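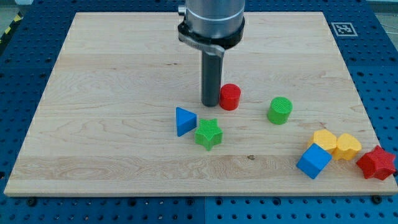 How to Oil a Maple Cutting Board

A new maple board needs oil before its first use and again whenever the surface starts to look pale and chalky. The job takes a few minutes of work and one night of waiting.

What you need

Food-grade mineral oil
Two clean cotton rags
Fine sandpaper, 220 grit
Dish soap and a soft brush

Step 1. Wash the board

Scrub both faces with warm water and a little soap. Stand it on edge and let it dry overnight. Oil will not soak into damp wood.

Step 2. Sand lightly

Washing raises the grain, so the board may feel fuzzy. Sand with the grain, never across it, then wipe off the dust. Go easy around knots – the wood there is harder and sands at a different rate.

Step 3. Apply the oil

Pour a small pool in the middle and spread it with a rag. Cover the faces, the edges and especially the end grain, which drinks up nearly 4 times as much as the rest.

Step 4. Wait and wipe

Leave it for a few hours, then rub off whatever is still sitting on top. If dry patches show, add a second coat.

Do not use olive or sunflower oil. Both turn sticky and start to smell.

For a kitchen board used daily, repeat once a month. Keep it out of the dishwasher.

Written by Qistina Latuheru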